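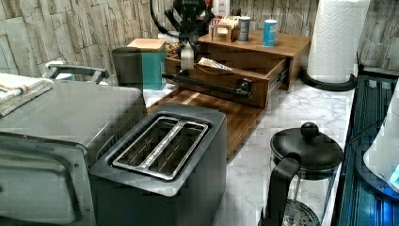

Tea drawer on the counter: storage, or a slow way of losing tea?
Drokunora Boards > Kitchens > Small Counters
Posted February 8, 2026 by Þórey Overgaard

I would like some opinions on the wooden organizer with the drawer, and I know this is the place, because last July I asked a simple question here about sponge holders and got two pages and a feud.

The situation: one stretch of white marble-pattern counter has to do breakfast. That means toaster oven at the far left, two-slot toaster in front, cutting board, a mug, and the organizer at the back with the drawer in it. Canisters stand on top of the organizer along with the little compartment box. The teal canister with the wooden lid lives to the left of it, having lost its place upstairs.

My complaint is the drawer. It was bought so that the packets would stop lying on the counter. They have now stopped lying on the counter and lie in the drawer, at whatever angle they like, and every time it shuts they slide to the back and regroup. I own a drawer on a proper metal slide with a handle nearly as long as my forearm, and what it holds is a handful of packets that would fit in a soup bowl.

My other complaint is that the toaster is in front of the cutting board, so cutting a bagel means moving the toaster, and toasting the bagel means moving it back.

Do I put dividers in the drawer, get rid of the whole organizer, or accept that this is who I am? My sister votes for the third one, and she keeps her tea in a shoebox.

crumbtray

Dividers. Cheap bamboo ones, the spring kind you squeeze in. Stand the packets up on edge like records in a crate and you can read every one without digging. I did this and felt superior for most of a week.

Pao-chu Siu

I'd disagree with crumbtray, and not only out of habit. Dividers are for people with too much in a drawer. If there's hardly anything in it, dividers give you a nearly empty drawer with fences.

Move the canisters' contents into the drawer or the drawer's contents into a canister. You have two systems for dry things that come in small amounts, one on top of the other. Pick one. I'd keep the canisters, since they have lids, and a drawer doesn't.

crumbtray

Fences! They're fences that let you find the peppermint.

Þórey Overgaard

Pao-chu, the trouble with the canisters is that I can't put wrapped packets in with loose tea. I did it once and drank a cup that had a bit of silica gel in its past. It was fine. I thought about it a lot.

halfloaf_ed

Everyone is talking about the drawer and the problem is the toaster. Look at where you work. The cutting board comes out from under the organizer, good, sensible, and then a toaster is parked on the approach. You have put a truck in front of your own garage.

Swap them. Toaster goes beside the toaster oven, board gets the open counter. And before somebody asks why a person needs a toaster and a toaster oven, I have both and I'll defend it in court.

nine_mugs

Nobody was going to ask, but now I am. Why does a person need a toaster and a toaster oven?

halfloaf_ed

Speed. Also the toaster oven is where the dish towel goes.

Pao-chu Siu

The dish towel should not go on the toaster oven, Ed. We've had this conversation. Mine went on the toaster oven at my old apartment and it came off with a brown stripe it didn't have before. Put up a hook.

Þórey Overgaard

I'm choosing not to say where my dish towel is.

halfloaf_ed

It's folded, I assume. Folded is fine.

Pao-chu Siu

Folded is just more layers to scorch. Take it off before you turn the thing on, at least.

dovetail_dan

Woodworker here, slightly grumpy. A drawer on a metal slide is the nicest part of one of these countertop units and you want to throw it out over some tea. I built a similar one for my mother, 23 inches wide, and the drawer took longer than the rest of it put together. Line the bottom with a piece of that grippy shelf mesh. The packets stay where you left them, the drawer keeps its dignity, and you spend next to nothing.

Also wipe the top now and then. Canisters leave rings and people act surprised.

crumbtray

Shelf mesh AND dividers.

dovetail_dan

No.

nine_mugs

I paid $189 for a Flasar counter unit with two drawers and I keep batteries in one and guilt in the other. The guilt drawer is the sampler teas people give me at Christmas. Hibiscus, mostly. If your drawer only has a few packets in it, you're ahead of me and should stop posting.

Þórey Overgaard

Update. I moved the toaster, so Ed was right and I hope he's well. The board now has room and I cut a bagel without a rehearsal. For the drawer I bought the mesh. I also put in one divider, facing sideways, so that Dan and crumbtray can each be a little unhappy.

The teal canister is staying. I tried it on top of the organizer and had to go up on my toes for the lid, which is a bad way to start a morning before coffee.

Pao-chu Siu

You still have two systems.

Þórey Overgaard

I have two systems and a divider, thank you.

dovetail_dan

One divider is acceptable. Don't let it become 13.

Comments from readers (not logged in)

Fu: I read the whole thread to find out whether tea goes stale in a drawer and none of you said. Mine did, next to the stove. Keep it away from the heat.

Marble & Regret: Seconding the mesh. Cut it a bit short or it creeps up the front and jams. Ask me how many times I cut it.

guest: Fanora used to sell a drawer tray with slanted slots for exactly this. Discontinued, naturally. I have one and it isn't for sale.

Fu: How much for it though

Contact the moderators | Copyright Drokunora Boards | Back to top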